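Hands On at the Open Afternoon: Teaching Machines the Household Chores

June | Words by our technology correspondent

Search this site Enter keywords Go

It was my turn with the grippers at ten past two, and I had already decided I would be brilliant at it.

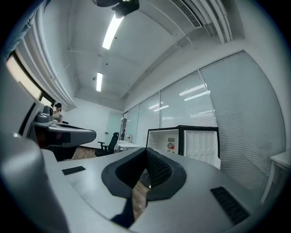 I was not brilliant at it. My first job was to open a fridge, take out a yoghurt pot and shut the door again, and I managed the opening. The yoghurt went under the desk. A cheerful young woman from the team fetched it, wiped it on her sleeve and put it back on the shelf, and off I went again, tongue between my teeth like a child learning to use scissors.

The open afternoon was put on by Bulico, a small robotics firm that has spent the past few years on the second floor of a converted warehouse in Fakham. They do it once a year. You put your name down, you climb the stairs (the lift is for equipment), somebody gives you a sticker and a cup of tea, and then for the rest of the day you can poke your nose into nearly anything. I have been to plenty of these events where everything worth seeing is behind a rope. At Bulico they put the kit in your hands before you have finished your tea.

The kit in question is a gripper you hold yourself. It has two stubby rubber fingers that close in a V, with a fine diamond-patterned mesh on the inside faces, and when you squeeze, they squeeze. You carry one, or one in each hand, and go about doing ordinary jobs: opening doors, moving cups, folding a tea towel if you are feeling brave. A camera on the tool records what you do, and those recordings are what the robot later learns from. So the robot is taught by people pottering about, which I found completely charming.

What surprised me was how quickly my hands changed their habits. When you pick up a mug with your own fingers you don't plan it at all. With the gripper I had to think about which side to come in from, how far to open, where my elbow was going to be in a moment's time. Fridges are especially good at showing you up. You pull the door and your arm is suddenly in the way of the thing you opened it for, so you have to step back, or swap hands, or do a sort of half-turn that I can only call a country dance move. After a while I got the knack of holding the door with the left gripper and reaching in with the right, and I was so pleased that I did it again without being asked.

Each go is called a take, and the team is after a great many of them. The target for the fridge work alone is 4,000, and they would like those spread across as many different people as they can get. Tall people, short people, left-handers, people who slam doors, people who close them with a hip. (The hip is discouraged, because the robot hasn't got one.) Visitors' takes are kept if the visitor agrees, and I did agree, so somewhere on a hard drive there is a record of me dropping a yoghurt. I was told that fumbles are useful too, provided you carry on and put things right afterwards.

Along the corridor you could see where all this leads. The robot is called Maeng, a two-armed machine on a wheeled base, and its fingers are the same shape as the ones I had been using. That is the whole trick of the thing: whatever the hand-held tool can do, Maeng ought to be able to do as well, at least in principle. It had a fridge of its own to practise on. A crowd of us stood behind a strip of yellow tape and watched it roll up, stop, and think.

It thinks for quite a while! Then the arm came out, slow and a little wobbly, and the fingers found the edge of the door and drew it open, and there was a proper gasp. I know it is only a fridge door. I gasped as well. It took out a bottle of squash, turned, and set it down on the counter so gently that it made no sound at all. On the next try it missed the handle twice and then simply stopped, and one of the engineers had to walk it back to the start. The board on the wall had the day's running score, 67 tries with 20 failures, and they had chalked it up in big figures where everybody could see it. I liked them for that.

The questions afterwards were as good as the demonstration. One boy wanted to know if Maeng could tell when milk had gone off (no). His grandmother wanted to know if it could get a lid off a jam jar, and when she was told that jars were next on the list, she said she would be back. There was a long and rather technical discussion about the mesh on the fingers, which had been changed in the spring after the old pads kept letting go of anything smooth. I followed perhaps half of it and enjoyed every minute.

Software for sorting the recordings comes from a separate project, Cluseck, and they had a screen running at the far end of the corridor where you could watch takes being lined up side by side. Seen like that, people's habits are as plain as handwriting. Some go straight for the handle. Others hover. I am a hoverer.

I stayed until they started stacking the cups, and I had one last turn before I went. Door open, pot out, pot on the desk, door shut, all inside the 30 seconds allowed — and the young woman who had rescued my first yoghurt gave me a second sticker. Places for next year's afternoon are free, and the list opens in the spring. Wear flat shoes and leave your big coat at home, as it gets in the way of the grippers.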